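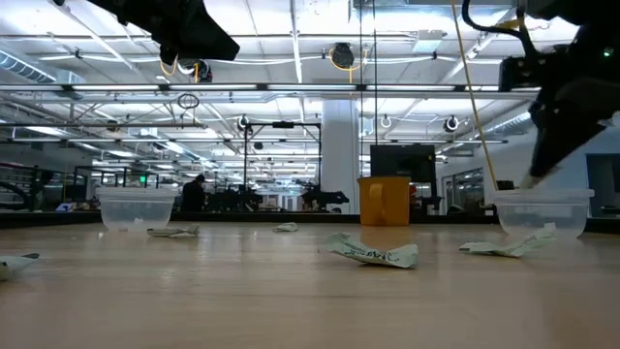

Two arms share one table during a clearing task, with crumpled wrappers, a mug and a pair of clear tubs.

Search this site
Search

Shared tables, written rules

A rulebook for bench manipulation should begin with the table. Hilline's internal code, now in its third revision, runs to 13 clauses, and the first five concern the work surface and what may be put on it.

Clause 2 requires scrap to be set out afresh for each run. Crumpled paper holds its folds, and an arm tuned on one arrangement will score well on that arrangement and little else. Clause 4 covers clear containers. Their walls give weak edges to a depth sensor, so the rim must be taught as a keep-out line with a margin of 30 millimetres until the grip is confirmed.

"People write the stop distance and forget the cable," says Huguette Grewal, who edits the code. Clause 9 calls for slack to be checked at full reach before power is applied.

Tetsuya Kinoshita of Pemico would go further. He wants joint logs kept for 4,000 cycles and read by someone outside the team. Grewal accepts the logging but considers the outside reader unworkable for small labs. The point is down for discussion in October, together with the wording on glossy surfaces.

5 comments
Contact us | Copyright Zostano | Back to top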